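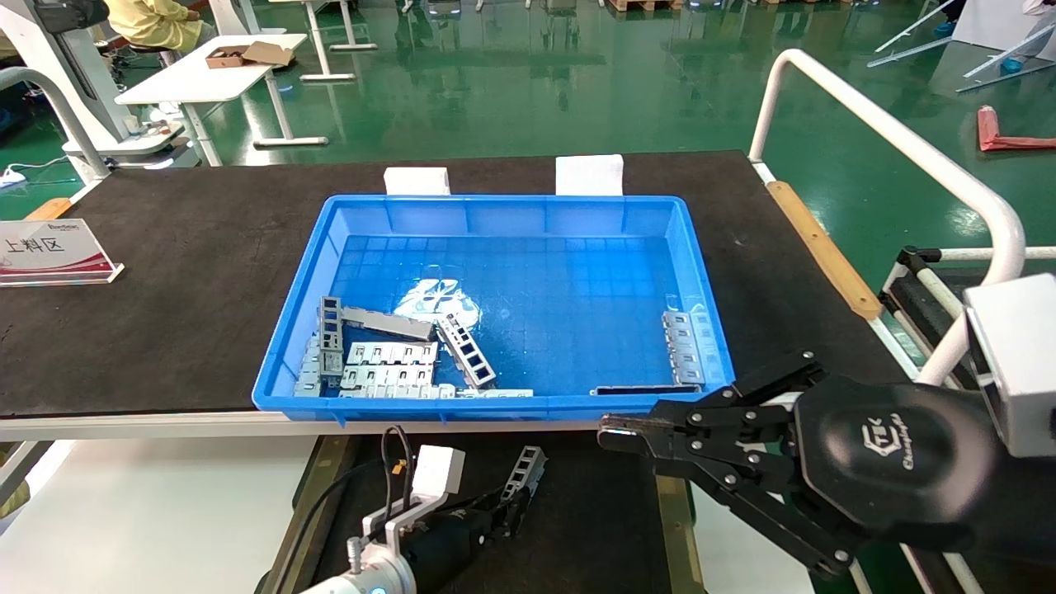 Gorton Workshop, Unit 3: Sorting Sheet-Metal Brackets

Welcome back, everyone! Before we fasten anything together this term we're going to spend a good long session just getting to know our brackets (I know, I know, but bear with me). At first a tray of gray metal looks like one big jumble, and then your eye settles in and you start telling them apart.

Look for the openings first. Some brackets have square cutouts like the rungs of a ladder, others have longer slots in rows, and the thin flat strips love to hide along the walls of the tray, so do check there.

Lift each piece out by itself, slowly, as they like to hook onto their neighbors. Ladder types go together, slotted types together, strips last.

For next time, please read the Condori handout and sketch two brackets from memory, cutouts and all. Bring a soft pencil!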